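Workbench Tips: Setting Up the Sidance Desktop Arm Kit for Small-Parts Sorting
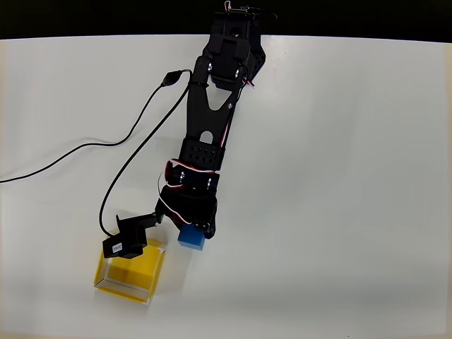
COTPORT, 2023-04-01

The Sidance kit is a hobby-servo arm sold for light sorting jobs: beads, offcuts, small blocks, sample cubes. It was set up on a white tabletop with a blue cube as the part and a shallow yellow box as the bin. The notes below cover assembly, wiring and placement. They apply to most servo arms of this size.

Before assembly

Center every servo before fitting its bracket. The kit software has a centering command, and the manual puts it after the mechanical steps. Do it first. A servo installed off center runs out of travel on one side and the arm has to be taken down to the shoulder to correct it.

Sort the screws by length. Two of the sizes look alike, and the longer one will bottom out in the elbow. Tighten until the head seats, then stop. The brackets are plastic and strip easily.

Wiring

Run the servo leads along the links and keep them tucked in. Leave a loop at the elbow. With the arm at full reach, the loop should still have slack. If it pulls tight, the connector works its way out over a few hours of running.

The gripper cable needs the most length. Let it hang down the side of the arm in an open curve, clear of the box and the parts. Marisol Bermúdez, who built the second unit, clipped hers flat to the forearm and lost wrist travel.

Bring the power cable away to one side and let it lie on the table. Tape it down outside the reach of the arm.

Placing the box

Use a low box. Tall sides force the arm to lift higher on each cycle and the gripper catches the rim on the way out. A plain bright color is easy to see against a white surface when teaching positions.

Keep the pickup point close to the box. Short moves are more repeatable on servos of this grade. Mark the box corners with pencil or tape so it goes back in the same place after emptying.

Test results

A run of 640 cycles was done with one cube size. The gripper missed 8, most of them near the end, when the shoulder servo had warmed up. A pause of 10 minutes brought it back in line. The same run on the older Wuster arm gave 81 misses - that unit has a narrower gripper and more play in the wrist.

Maintenance

Check the elbow screws after the first day, then once a week. Wipe the finger pads with a damp cloth. Dust on the pads causes slipping before any wear does. Unplug the power before moving a joint by hand.

Verdict

Suitable for light, dry parts with flat sides. Poor with round ones. The printed manual is thin, and the wiring page shows an earlier bracket. Arroyo stocks spare servos and brackets separately.

Tested by Eamon Costello and Marisol Bermúdez.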